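Speaker notes - "Is it worth opening the box?"
Funholm repair evening, back room, March. Talk starts at 7:15. Keep it to half an hour, questions after.

Opening

Thank Zorica Stojanović for the room and the loan of the projector. Say up front that I am the grumpy one on tonight's list. Nkechi Ekpo goes after me and will make the case for fixing up old desktops. I have fixed up plenty and I am less sure than I used to be. Ask for hands: who has an old tower in a closet? Who has turned it on in the past year? Leave a pause here, let them look at each other.

What people are told

The usual advice goes: put in more memory, put in a faster drive, wipe off the dust, and the thing will feel like new. I have said it myself at this very table. Sometimes it holds up. I want to know how often, and I don't think the people who repeat it have checked.

Read out the line from the Brodivach flyer: "Any desktop can be saved in an evening." Any? An evening? Wait for the laugh, if there is one. Then say that I wrote to them asking what "saved" meant and got a coupon back.

Our own numbers

Over the past two winters we logged 253 desktop towers coming through the door. I picked 22 of them to follow up by phone, the ones where the owner had paid for parts. Only 3 were still in daily use. The rest were back in the closet, given to a cousin, or stripped. Somebody will say that 22 is a small group and that I picked it. Agree with them. It is still more follow-up than the flyer has.

Looking inside

Slide goes up now. Give them a moment with it before talking. 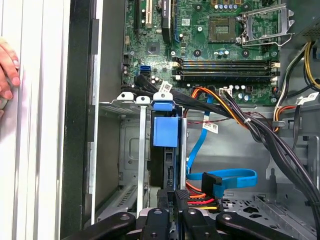

Side open: empty CPU socket, empty memory slots, cables everywhere.

Start with the socket, upper right, with the lever swung open. No processor. Then the four black memory slots across the middle, white clips at the ends, nothing in them. Point with the stick, don't lean on the screen like last time.

Ask the room what they would pay for it. Somebody always says it has a perfectly good board. How would we know? A board full of parts looks the same on a slide whether it works or not. You need a processor that fits, memory that fits, and a power supply you trust before you can even find out. By then you have spent the money.

Talk about the slots at the top left. The beige one is PCI. If you have an old card you love, fine, that is a real reason to keep a board with one, and I will shut up. Most people don't have a card they love.

Cables: the thick black bundle running down across the right half. I hear a lot about tidy cables and cooling. I have never seen anyone bring measurements. Tie them back if they are near a fan, otherwise leave them alone. Short version for the nervous: pull the plug from the wall first and take a phone picture before you unhook anything.

The gray power supply, top right. Do not open it. I don't care what the video said. Repeat this one.

Costs

Tretar sells what they call a revival bundle, processor and memory together. The price last month was over 100 dollars, before shipping. Radonjić, down the street, has whole used machines in the window for less, with a hard drive in them, and you can ask to see them turned on. I am not on commission with either. (Zorica will make a face here, she likes the bundle.)

Ask: what is the machine for? If the answer is email and bills, the used one wins most days. If the answer is that you want to learn how a computer goes together, then an empty board is a decent place to learn and you should stop calling it saving money.

Likely objections

"But the waste." Fair. I don't have a good answer. Buying used is not new waste either, and a tower that goes back in the closet has only been delayed.

"Mine worked great." Good. Get their name and put it on the follow-up sheet, I mean it, we need more of those.

"You just don't like old computers." I have four at home. Skip this if short on time.

Handing over

Leave the slide up for Nkechi, she wants to use it too. Remind people that the follow-up sheet is by the coffee and that a phone number is enough. Screwdrivers go back in the blue tin.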